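Home | News | Results | Threads | Log in

Urmila Singhal vs Brunner is ON for December. Rematch, 7 rounds, 269 tickets left at the Kestov hall

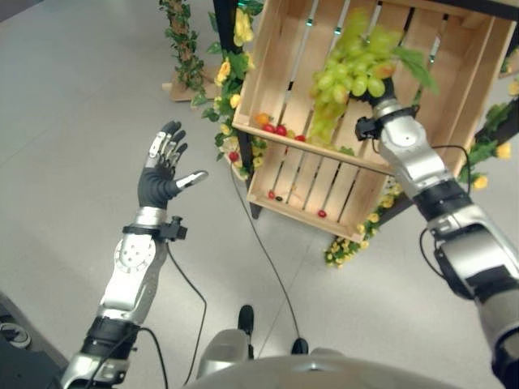 Open hand, palm forward

first fight she got outjabbed, no excuses. cut 20 lbs too fast imo. new coach Madhu Sengar has her on proper food now, no more crash cuts
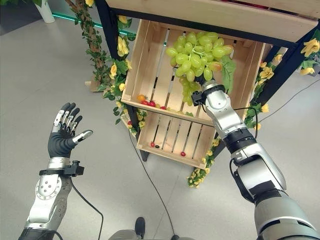

and sparring southpaws daily, wich she never did before. Brunner's left is still the problem. Slow starter tho

Venard on the undercard, 80 bucks ringside. ouch

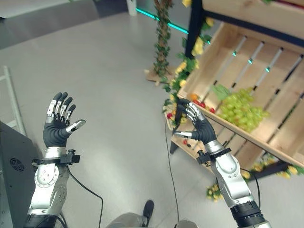 One hand open, the other in a pinch

my pick: Singhal, late stopage. fight me

Contact | © Bunon Fight Threads | Back to top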